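Gavon 70 Emergency Fuel Transfer Pump
Hand-operated and 12-volt models for relief depots, clinics and small ports

Stock status: hand model in stock, 12-volt model ships in January

The maker says the Gavon 70 will "keep any site running through a blockade." We sell the pump and we don't believe that. A pump moves diesel you already have. If the tanker is being held offshore and the depot is dry, it will sit on the shelf like everything else.

Within those limits it does a fair job. The Gavon moves diesel or kerosene from drums, truck tanks and bladder tanks into generators and day tanks when the grid is down and the station pumps have no power. It is not rated for gasoline, whatever the older brochure says. Please don't try it.

What you get
Pump body with drum adapter
10 feet of delivery hose and a suction tube
Inline water filter, one spare
Manual in English, French and Arabic

Specifications
Rated flow: 70 liters a minute (12-volt model, new filter, clean fuel)
Weight: 13 kg, hose included
Fuels: diesel, kerosene
Warranty: 10 months, parts only

About that flow rating. It was measured by the maker, on a bench, with fuel fresh from a refinery. Fuel that has spent weeks in a ship's hold waiting on an inspection often comes with water and grit in it, and the filter slows everything down. Buy extra filters. We'd also like to see what the maker means by "conflict tested." We asked twice and were sent the same brochure both times.

Shipping
Orders go out from our Florkiscombe warehouse. Air freight costs more than the pump in most cases. Sea freight depends on which ports are open, and we no longer quote arrival dates for any port under naval inspection – the ones we used to quote were guesses. Export papers are the buyer's job. Having every clearance in hand has not always meant the cargo got through.

Price: $163 hand model. Ask for a quote on the 12-volt.
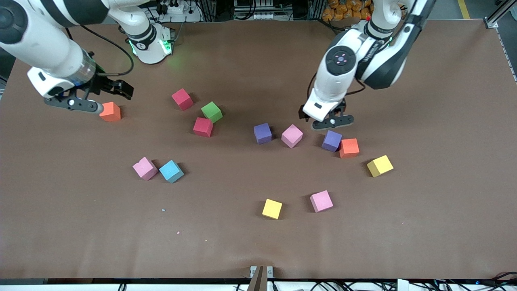 Ulla Kinnunen writes that we are too hard on it: "We ran the hand model at two clinics through a nine-week fuel shortage and it never leaked. The filter clogs, yes. I would still buy it before the Buvley, and I would buy the spare filters first."

We have no quarrel with any of that. The Buvley costs less and we stopped carrying it.

Page last checked 5th December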